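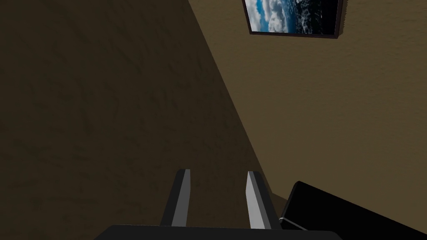 Lumbao, 2021-06-21

Sim notebook, household chores, dusting task. Written up from my scrawl so Siwan and Torbjørn can argue with it.

Started the morning where we left off, in the corner of the rendered living room. Gripper open, nothing in it, two plaster walls and the seascape hanging up on the lighter one. The wrist view is tipped so far over that the corner seam runs on a diagonal, and there is no floor or ceiling in it to tell you which way is up. I know which way is up because I have the joint angles in the other window. The policy has those too, and I am still not convinced it uses them.

The chore, for anyone picking this up cold: fetch the cloth, wipe along the bottom of the picture, leave the picture hanging. My mother would do it on her way to answer the phone.

Ran the Gomier policy overnight with the new weights. 88 episodes. It finished 13. By finished I mean the scorer said finished, and the scorer only wants the cloth to touch the lower edge and travel a hand's width along it. I watched all 13 back. In four of them the picture ended up crooked. The scorer has no opinion on crooked. I do, and so would anyone paying for this.

So call it nine. Kristine thinks I'm being harsh and that a crooked picture is still a dusted one. Fair enough, but then we should say we are testing contact with a picture and drop the word housework from the slides.

Where it goes wrong, as far as I can make out:

It loses the cloth. Mostly on the way up, when the wrist rolls. The simulated cloth is stiff as a placemat and it still loses it. Virgilio has a real tea towel on the bench and wants to try the same motion by hand with the jaws at the same opening. Good idea, not done yet.

It stares at the corner. I don't have a better word. It drives the wrist toward the seam and hangs about there until the clock runs out. The seam is the hardest, straightest edge it gets, dark olive-brown on one side and tan on the other, and I suspect the vision side has decided a strong line like that is the frame. The frame is thin and dark. From this low angle, against the colours we picked, it isn't much to go on.

It is fooled by the picture itself. There's cloud and blue sky at one side of the print and nearly black water with white flecks at the other. When I asked for the attention maps, a fair bit of the heat sat on the white flecks. Rhonda says attention maps will show you whatever you were already worried about. She may be right. I would still like to swap the print for a plain grey card and run the same seeds.

There is also the black thing, low down to the right of the fingers in the wrist view, with the thin white line near its corner. I spent longer than I should have going through the scene list trying to match it to an object and came away without an answer. Furniture, a box, a panel of some sort. If it has a collision shape, the arm could be steering clear of it and we'd never see that in the score. Torbjørn, you built the room, please tell me what it is and whether it is solid. Same question for the white line, which might be a cable or might be only a bright edge.

Lighting. I tried dropping the contrast between the two walls to see whether the corner business eased off. Did a short batch, not enough to lean on, and I changed the wall texture in the same go, so it doesn't settle anything. My own fault. Redo with one change at a time.

After lunch, a call with the Cultilo people, who want to know if they can tell their customers the arm "handles light dusting". I said no. They asked if it handled it some of the time. I said a toddler handles it some of the time. They then brought up the 972 training demonstrations as though the number were a result. It's a lot of someone's afternoons with a joystick, and I'm grateful for every one of them, but in April we had far fewer and I can't tell you the arm is better at this particular job. It is smoother. It misses more gracefully.

Siwan's counterpoint, which I promised to write down fairly: a year ago it couldn't find the wall. The approach is far steadier, the fingers don't shudder, and on the shelf task the same weights do well. All true. The shelf is at waist height, flat, and doesn't swing when you lean on it. Most of a house is not like that. Most of a house hangs, slides, tips or belongs to the cat.

For tomorrow:
Plain card in place of the seascape, same seeds.
Find out about the black object before running anything else.
Add a tilt check to the scorer. Two degrees is my starting guess.
Real tea towel, real jaws, Virgilio to hold the camera.
Leave the lights alone.

Rendering the replays took 72 minutes, most of it because I left the shadows on full. Turn them down next time. Results are in the Flillness folder under dusting, with the nine good ones kept apart from the four crooked ones. Please don't merge them again.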